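The Knob Clause

I was hired to write the rules for a kitchen that does not exist. The contract said "good practice guide," Jisirholm was paying by the page, and I had just been let go from a job writing warnings for ladders. I figured a robot arm was a ladder with opinions.
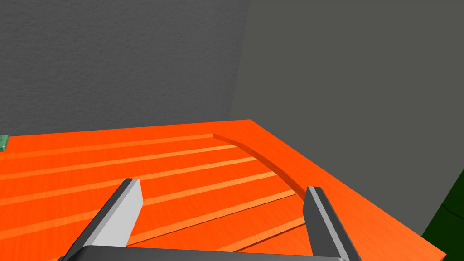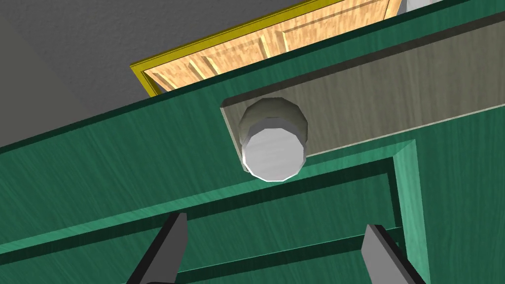

The standard is called Bruda, after the town where the first draft was argued over, and it governs what a machine may do in a simulated room before anybody lets it into a real one. My predecessor had left me 9 rules. Rule one said the arm shall approach all furniture with due respect. I asked the engineers what respect measured in, and they went off to lunch. When they came back we put up the green cabinet, the one with the beige drawer and the pale round knob, and we tried to agree on what a polite approach to that knob would look like. Fingers open, everyone said. How open? Open enough. I wrote "open enough" on my pad and underlined it, and I believe that was the high point of the morning.

I should explain that the knob was not round, strictly speaking. It was made of flat bits, the way a cheap gemstone is, and this became an issue. The people from Okness, who had sent a delegation, held that a rule about gripping round knobs could not apply to it. The people from Nowakowski, who had sent a larger delegation, held that a knob is a knob if a reasonable person would pull it. By midafternoon we had a subclause on reasonable persons. There were no reasonable persons in the kitchen, only two gray fingers, so the subclause was marked "informative."

Then came the matter of harm. Rule four said the machine shall not damage the cabinet. The cabinet, I pointed out, could be put back by pressing a key. Okness replied that this was exactly the attitude the rule was meant to correct. If the arm learned to slam a drawer that could not break, it would someday slam a drawer full of somebody's grandmother's spoons. I have no grandmother with spoons, but I was moved. I wrote: "The cabinet shall be treated as if it were expensive." Nowakowski asked how expensive. We settled on $2131, a number that came off a receipt in my coat pocket for a transmission.

It passed. People clapped, a little.

That night I stayed late to type it up, with the simulation running on the big screen for company. The arm was working its way through the practice set. Reach, stop, back off. Reach, stop, back off. Under my new wording it was required to pause for 2 seconds before touching anything, and I had been proud of that pause. Watching it, I started to feel I was the one being kept waiting. It held still at the knob like a guest who has been told to make himself at home and doesn't believe it.

I went down the hall and got a soda. The break room had a real cabinet with a real drawer, and the drawer stuck, as it had since November. I put down the soda, gave the handle a good yank, hit the frame with the side of my fist, and yanked again. A fork fell on the floor.

I counted to two. Then I picked up the fork, went back to my desk, and changed "shall" to "should" in rule four.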